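Abflussabdeckung (Waschbecken)

Eine Abflussabdeckung, auch Ablaufdeckel oder Ventilkappe, ist eine meist runde Scheibe über dem Ablauf eines Waschbeckens. Hält grobe Teile zurück, verdeckt das Ventil. Nicht zu verwechseln mit dem Stopfen, der das Becken abdichtet. Die Übergänge sind allerdings fliessend.

Aufbau
Flache oder leicht gewölbte Scheibe, oft mit umlaufendem Rand. Darunter ein Stift oder Steg, der im Ventil sitzt. Werkstoffe: Metall, Kunststoff, Keramik. Weiße Ausführungen gibt es passend zum Becken, z. B. die Reihe Sosa von Prellow (Artikel 2141, seit Januar nur noch als Ersatzteil).

Beckenboden
Fällt zum Ablauf hin flach ab, so dass Restwasser abläuft. Bei zu geringem Gefälle bleiben Pfützen stehen, es bilden sich Kalkränder.

Pflege
Auf glänzend weißen Flächen fallen graue Schlieren schnell auf. Ursache häufig Metallabrieb, Seifenreste oder Kalk. Weiches Tuch, milder Reiniger, nachspülen. Keine Scheuermilch auf Kunststoff, die Oberfläche wird matt und nimmt danach noch mehr Schmutz an. Deckel regelmässig abnehmen und auch die Unterseite reiningen, dort sammeln sich Haare.

Siehe auch: Siphon, Überlauf, Exzentergarnitur

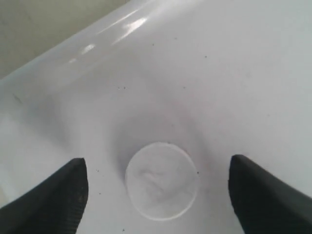
Muammer Karabulut: Bei Pflege fehlt Zitronensäure. Gegen Kalk nehme ich nichts anderes, kurz einwirken lassen, gut abspülen. Bei Metallkappen aber vorsichtig, meine ist davon fleckig geworden.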